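Back from Testham a little after 9 p.m., which makes it 12 hours door to door for a town with one bakery and a closed museum. I went because the library there was supposed to have the second volume of the Prulluler letters. It has the second volume of something. The spine says Prulluler. The inside is a history of drainage.

I read 61 pages of it anyway, out of spite, and I now have opinions on culverts. The librarian asked if I wanted to borrow it. I said yes. I don't know why I said yes. It's due back in February, so I'll be making the trip twice.

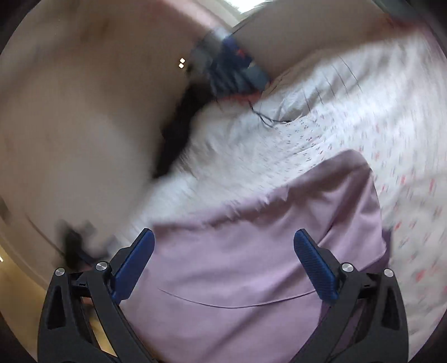 Lunch was at the Ghiță place by the station, where the soup is good and the chairs were plainly picked by someone who stands all day. I sat by the window and tried to fix the opening of chapter 5, the one where the aunt arrives. She has been arriving since spring. In today's version she wears a blue coat, a narrow sort of blue, the same as those two finger pads pointing up into the fabric, and for a whole page I had nothing for her to do except be blue. Then I crossed the coat out and she got a suitcase. The suitcase is worse. I had a second bowl of soup.

The train home sat outside Prirnance for over 61 minutes. The announcement blamed a signal, then a door, then thanked us for our patience, which I thought was presumptuous. A man across the aisle ate a whole roast chicken out of a paper bag with great dignity. I read more about drainage. In one bad winter they dug 913 yards of ditch by hand and it all filled in again by summer, and I felt closer to those diggers than I have to anybody in chapter 5.

Mail when I got in: the water bill, and a postcard from the dentist with a cartoon tooth on it, waving. I've put the tooth on the fridge. The bill is under the drainage book.

Tomorrow the aunt gets off that train or I cut her. Also need milk, stamps, and a bulb for the hall.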